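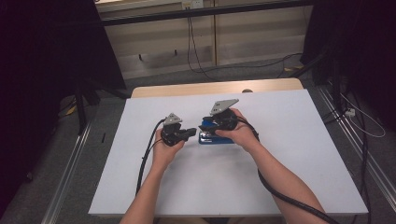

Hand gripper station: pad and cable care

Sep 12, 2022
By Noemi Marras

The two hand-held grippers at the Flilley bench went back into use after a pad check. Sutrisno Majimbun keeps the log, and unit 204 now has 11 entries in it.

Before each session, wipe the finger pads with a dry cloth and check the screws on the top plate. Let the cables run back along your forearms, clear of the jaws. Then close each gripper on the test stapler and hold for 3 seconds. If it slips, write it down and swap the pads.
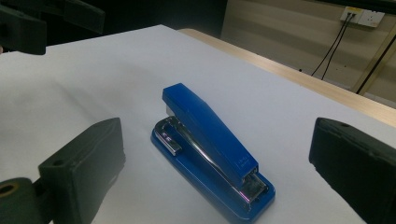

Fingers open on either side of the blue stapler, before contact.

Spare pads are in the Trestov drawer, part 3531. Please sign for them.

Search newsletter Go

Comments

Kartini Krishnan: Do we still swap both pads if only one looks worn?

Noemi Marras: Yes, always as a pair.

Fitriani Entili: The drawer was down to one set on my last shift. I've put in an order.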